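Home office and study room walk-through: our checklist, with comments

Last updated: 10 Feb 2026

Filed under: Around the House > Room Checks

I've been doing these room checks for the Horobets building since the winter my own desk lamp cord gave up on me, and over time the comments have grown longer than the checklist. I hope you'll forgive that. This one covers the small room on the Braltholm side, the bright one with the herringbone floor, and you're welcome to borrow the list for any room where people sit down to work.

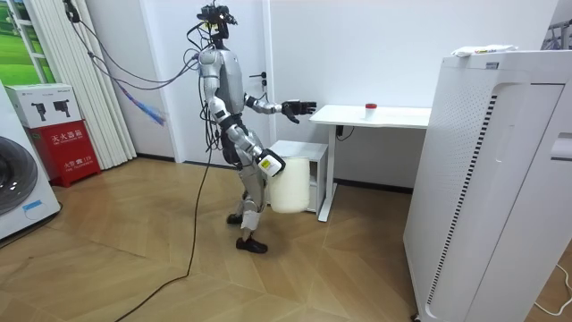
Take your time going around, and start at the door. Bring a cloth, a pencil and something to kneel on (my knees insist).

FLOOR

[x] Boards level, no raised corners
Comment: Herringbone is lovely to look at, but there are so many little ends in it, and any one of them can lift after a dry January. I went over it in socks, my favorite method, and found 2 pieces near the wall that click when you step on them. They don't stick up yet. Matvii Kuzmenko has promised to look at them.

[ ] Cables off the walking path
Comment: Not ticked, I'm afraid. A long black cable lies across the boards just where you'd put your foot on the way to the desk. Please run it along the wall or put a cover strip over it, and choose a strip with sloped sides. The flat-edged kind we tried in the hallway tripped me twice in one morning!

[x] Baseboard attached all along
Comment: Fine. It's the thin dark kind and it shows dust terribly, so give it a wipe while you're down there.

DOOR

[x] Opens fully, nothing stored behind it
[x] Lever handle tight
Comment: Try the handle from both sides, and try it with your elbow too, as if you were carrying a tray. It should spring back without any help. This one does, and it's a pleasure after the round knobs upstairs.

CURTAIN AND ANYTHING HANGING

[x] Curtain moves freely, hem clear of the floor
[ ] No loose ends at head or shoulder height
Comment: There are black cables looping up toward the ceiling, and a blue one with its end hanging free beside the white curtain. Tie that one back, please. I'd use a soft strap, which is kinder to a cable than a plastic tie and can be undone when you change your mind, as I always do.

DESK

[x] Steady when leaned on
Comment: Lean on each end in turn. A desk on a metal leg can feel solid in the middle and wobble at the corner, so don't stop at the middle.

[ ] Cords under the desk secured
Comment: A short black power cord hangs down near the left leg. It's just where a knee or a vacuum hose would catch it. One adhesive clip would do, and I have 8 of them left over from the Momska rooms in my kitchen drawer, so do come and ask.

[x] Top clear enough to work on
Comment: Very nice, with only a small white container with a red cap on it. I'd still like whatever lives on a desk to have a label you can read from the chair, and a cap that's properly closed. I say this as somebody who once wiped down a keyboard with hand lotion.

BUCKETS AND CLEANING THINGS

[x] Bucket rim smooth, no cracks
Comment: The white plastic ones you can nearly see through are my favorites, because you can tell at a glance if there's water in them. Run a finger around the rim first. Never leave one standing between the door and the desk, even for a minute, and keep it well away from cords.

RESULT

3 items open, all of them cables. Fedir Ostapchuk has the list and will go through the room with me again once the clips and the strap are in. If you use the room before then, step over the black cable and keep your chair pushed in, and if you notice something I've missed, write it in pencil on the sheet by the door. I do read them all, including the one about the biscuits.

Contact: Ilulari Room Checks, ask for the checklist desk | Copyright 2026 Ilulari | Back to top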